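**Hanach Court Homeowners Association - Board Minutes, July**

Present: Valentina Quezada (chair), Edin Mujić, Hipólito Núñez, Emiliano Henríquez (minutes). Nahuel Henríquez joined during item 2, having gone to the wrong lobby. There are two lobbies. He has lived here longer than the newer one.

Called to order at 7:05 p.m.

**1. Last month's minutes**

Approved with one correction. Mr. Núñez did not "storm out" in June. He left to move his car. The secretary accepts the change and notes that the car must have been very far away.

**2. Sale of Unit 13**

The unit goes on the market next month through Skometti. Ms. Quezada passed around the draft listing, which describes the building as "a lovingly preserved 1921 landmark with sweeping park views." Discussion followed:

- The building does date from 1921. It is not a landmark. We applied once and got a polite letter.
- The park view exists from the bathroom, if the window is open and the viewer is tall.
- "Chef's kitchen" was left alone, as none of us has met the chef.
- The listing promises two parking spaces. Unit 13 has one. The second belongs to Mr. Mujić, who would like it known that he is still using it.

Ms. Quezada will write to Skometti asking for the second space and the word "landmark" to come out. Mr. Núñez wanted "lovingly" out too. No second.

**3. Open house rules**

Current rules allow open houses between 1 and 4 p.m., with signs on the lawn that day only. Mr. Mujić reported that the sign from the last sale stood by the hedge until the hedge grew around it. He has since dug it out and would like to know who to hand it to.

Moved (Mujić), seconded (N. Henríquez): agents pay a $325 deposit before any open house, returned once signs, balloons and lockboxes are gone. Carried. Balloons were debated separately and survived.

Agents will also be asked to stop propping the front door with the fire extinguisher. 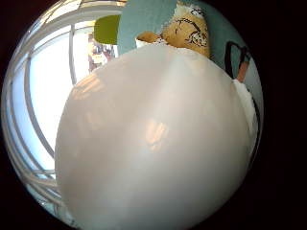
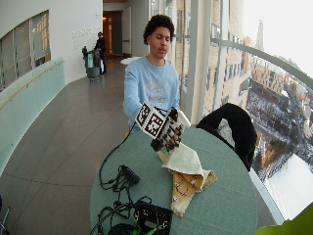 **4. Front steps and railing**

Two bids in. Hatusura would rebuild the steps and replace the railing with something "contemporary." Ó Flaithearta would patch the steps and repair the railing we have. The Hatusura bid came in a folder with a ribbon. Ó Flaithearta's came on the back of its own invoice for looking at the steps.

Mr. Núñez favors a full rebuild and feels that buyers judge a building by its entrance. Nahuel Henríquez feels that buyers judge a building by its monthly dues, and that a rebuild would give them plenty to judge. Ms. Quezada asked whether either bid covers the loose tread, third from the top. Neither mentions it. Everyone present has tripped on it.

Moved (N. Henríquez), seconded (Quezada): go back to both bidders with the tread in writing, and decide in August. Carried, Núñez abstaining "for now."

**5. Rental cap**

Ms. Quezada read the proposed wording aloud. It limits how many units may be rented out at once and starts a waiting list. Mr. Mujić asked if it applies to an owner's cousin who stays for the winter and pays for groceries. The board could not agree on whether groceries are rent. Nahuel Henríquez said it depends on the groceries.

Tabled until the attorney has looked at it. Ms. Quezada to send the draft, with the grocery question attached and no names.

**6. Storage cages**

The buyer of Unit 13 will be entitled to a storage cage. The cage marked 13 holds a canoe. The seller says it isn't hers. Mr. Núñez believes it came with the building, and could not be persuaded otherwise.

Notice to go up in both lobbies. If no owner comes forward by the next meeting, the canoe will be offered to residents, then to the buyer, who may see it as a selling point. Skometti is not to put it in the listing.

**7. Other business**

- Mail for former owners is still piling up on the radiator. Return it or take it with you when you sell.
- Mr. Núñez asked that meetings start on time. He was thanked.
- The secretary asked if someone else might take minutes in August. The request was heard.

**To do**

- Quezada: letter to Skometti; rental draft to attorney
- Mujić: deposit form for agents; find a home for the old sign
- N. Henríquez: write to Hatusura and Ó Flaithearta about the tread
- Núñez: canoe notice, both lobbies
- E. Henríquez: these

Adjourned 8:40 p.m. Next meeting in August, same room, main lobby entrance - the old one, Nahuel.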